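Storing cloths in a lidded tub — does it really keep them fresh?

Anisa Chin
06/02/2022

My sister swears by keeping cleaning cloths in a round tub with a clear lid, on the floor next to wherever she's working. I'm not convinced.

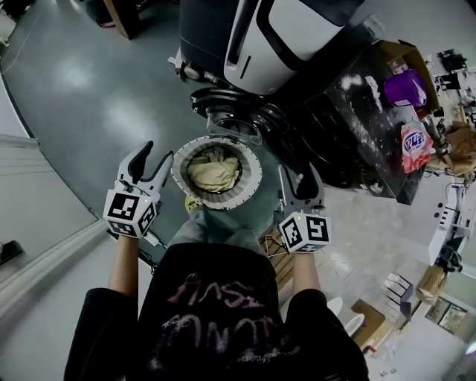
She says the lid keeps dust off. Fine, but so does a drawer. My worry is that a cloth gets bunched up in there a bit damp, the lid goes on, and by the next week it smells like a pond. Has anyone done this for longer than a month? I don't want to hear about a special tub for $33.

Sundberg

Been doing it since May. No smell, but mine go in bone dry and I fold them. If you just stuff a cloth in, the middle never airs out. Leave the lid off overnight if you're not sure. Any tub will do, mine used to hold cookies.

Grunance
1558 posts

I doubt the lid does much of anything. Cloths get dirty from being used, and a little dust won't hurt one you're about to wipe a floor with. I have about 50 of them in an open basket and wash them hot — no softener, it stops them soaking things up.

Jabłońska

baking soda in the bottom. works for shoes too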